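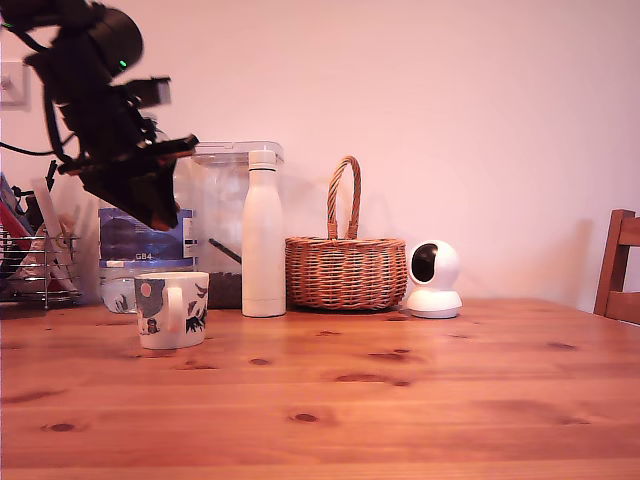
Gripper and Arm Trial Working Group
Minutes of the fourth meeting, December 2018

Present: Irén Nyitrai (chair), Veronika Győri, Zsolt Veres, Enikő Kocsis (minutes)
Apologies: Jolán Bakos (written comments tabled under item 3)

1. Minutes of the previous meeting

Accepted with one correction. Under item 4 the phrase "Miranda gripper performed well" is to read "Miranda gripper completed the session". Veronika asked for the change and Irén agreed that no one had defined "well" at the time.

2. Tabletop trials, two-finger grippers

Zsolt reported. The group now has 1029 logged grasp attempts across the two grippers, Miranda and Ditholm, all on the same arm and the same pine table. Objects are household items: mugs, lidded containers, a wicker basket, an insulated bottle, small jars and packets.

Zsolt's summary was that Miranda is ahead on mugs and Ditholm is ahead on anything tall. Veronika queried whether "ahead" meant anything with the present split. Only 334 of the attempts were made with Ditholm, and most of those came after the controller settings were changed. Zsolt conceded the point on the controller but thought the difference on mugs was too large to be explained by it. Veronika did not accept this and wished it minuted.

Irén asked how mugs were being presented. Zsolt said handle position was at the operator's discretion. Veronika said that in the footage she had reviewed, the handle was very often turned to a side that suited the approach, and that a gripper which needs the mug organised for it beforehand has not been tested on mugs. Agreed that handle orientation will be drawn from a list before each run and the operator will not adjust it.

The flat fingers on Miranda were discussed. Enikő noted they do a decent job on straight-sided items and skid on the curved ones. The supplier's brochure calls the finger profile "universal". The group was unable to find any test in the brochure to back this up. Zsolt to write and ask for one.

The wicker basket remains unresolved. Both grippers can close on the arched handle. Neither has a repeatable result on lifting it, and the log records some of these as successes and some as failures with no visible difference in the video. Veronika proposed striking all basket results to date. Zsolt opposed. Irén ruled that they stay in the log but come out of the comparison table.

3. Container and scoop task

Jolán's written comments were read out. She considers the scoop task premature and says the supplier's suggestion of it was "a sales demo with our name on it". Her main objections are that the scoop leans wherever it was last dropped, that the clear plastic walls confuse the depth estimate, and that removing the lid beforehand skips the hardest part.

Zsolt replied that the lid could be added later. Irén asked how much later. No date was offered.

There was some support for keeping the clear container on the table as an obstacle even if the scoop task is dropped. Enikő pointed out that the planner gives it a wide berth in some runs and appears not to register it in others, and that this is worth knowing whatever gripper is fitted. Agreed: container stays, scoop task suspended until January at the earliest.

4. Cameras

Enikő compared the wrist view with the fixed view. Fast arm moves blur badly in the fixed view, to the point where finger position at the moment of closing can't be read from a single image. She had been asked to label finger contact from these recordings and has stopped doing so.

Kendosness have offered a higher frame rate unit on loan. Veronika asked who pays if it is damaged and whether the loan comes with an expectation of a favourable write-up. Irén to get both answers in writing before anything is unpacked.

Enikő also raised lighting. The plain wall behind the table is pale, and the soft shadows on it shift with the time of day. A Tukside paper circulated before the meeting claims its segmentation method is indifferent to shadows. Enikő ran it on 36 of our own clips and it lost the cream-white bottle against the wall in 11 of the first batch alone. She will finish the count before drawing a conclusion, though she does not expect it to improve.

5. Cable routing

The cable looping out of the side of the arm was raised again. Zsolt regards it as cosmetic. Veronika's view is that slack near moving joints is not cosmetic, and that every gripper change alters how it hangs, so the two grippers are not being run under the same conditions. Fixed clips to be fitted and the route photographed for each gripper. Zsolt to do this before the next block of runs.

6. Budget and purchase decision

The Ditholm supplier has offered a discount if an order is placed before the end of the year. Zsolt was in favour of taking it. Veronika and Enikő were against. Irén said that she had seen the same discount offered last year and expected to see it again. Not approved.

The next block is set at 65 runs per gripper, controller settings frozen, randomised object order. Results will be scored by someone who did not operate the arm.

7. Other business

Veronika asked that the word "autonomous" not be used in the progress report for runs where the operator nudged an object partway through. Agreed, Zsolt abstaining.

Actions
Zsolt Veres: supplier letter on finger profile; cable clips and route photographs
Enikő Kocsis: complete shadow check; draft handle orientation list
Irén Nyitrai: loan terms from Kendosness in writing; decline the Ditholm offer
Veronika Győri: revised comparison table, basket results removed
Jolán Bakos: scoring sheet for the next block

Next meeting in January, once the scoring sheet has been circulated.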